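Ticket : unité murale split, arrêt en défaut de communication
Site : Rarkville, bâtiment Driltarberg, local technique du 2e étage
Ouverture : 28 sept. 2025
Priorité : normale
État : en attente de pièce

Symptôme signalé
L'unité intérieure démarre, ventile, puis s'arrête au bout de 30 secondes. Le voyant de service clignote 3 fois, pause, puis reprise du cycle. Le groupe extérieur ne démarre pas. Climatiseur Barros, posé par Susolton, aucune modification déclarée depuis la mise en service.

Contrôles effectués
Alimentation au disjoncteur dédié : conforme, tension stable à vide et en charge. Serrage des bornes repris côté intérieur. Filtres nettoyés, turbine libre, évacuation des condensats dégagée. Réinitialisation par coupure de 300 secondes : défaut identique au redémarrage.

La liaison entre les deux unités a ensuite été contrôlée hors tension, conducteur par conducteur. Continuité correcte sur la phase et le neutre. Sur le fil de signal, valeur instable — elle varie dès que l'on déplace la gaine à la sortie du mur.

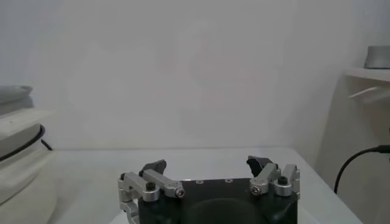

Le conducteur de signal a donc été remplacé provisoirement par un câble volant. Avec ce câble, le groupe extérieur démarre et le code disparaît. Deux cycles complets en mode froid, sans arrêt. Retour au câblage d'origine : le défaut réapparaît au premier démarrage.

Diagnostic
Conducteur de signal endommagé dans la traversée de cloison. Cartes électroniques intérieure et extérieure hors de cause à ce stade. Circuit frigorifique non ouvert, charge non contrôlée.

Actions
1. Câble volant déposé, installation consignée au disjoncteur.
2. Remplacement complet du câble de liaison demandé à Susolton, avec fourreau neuf dans la traversée.
3. Après remplacement : mesure d'isolement, essai en froid puis en chaud, relevé des codes mémorisés.

Remarque pour l'intervenant : ne pas raccorder par domino dans la cloison. Le repérage des bornes diffère entre les deux unités — se reporter au schéma collé sous le capot du groupe extérieur. Clôture du ticket après réception du relevé d'essais.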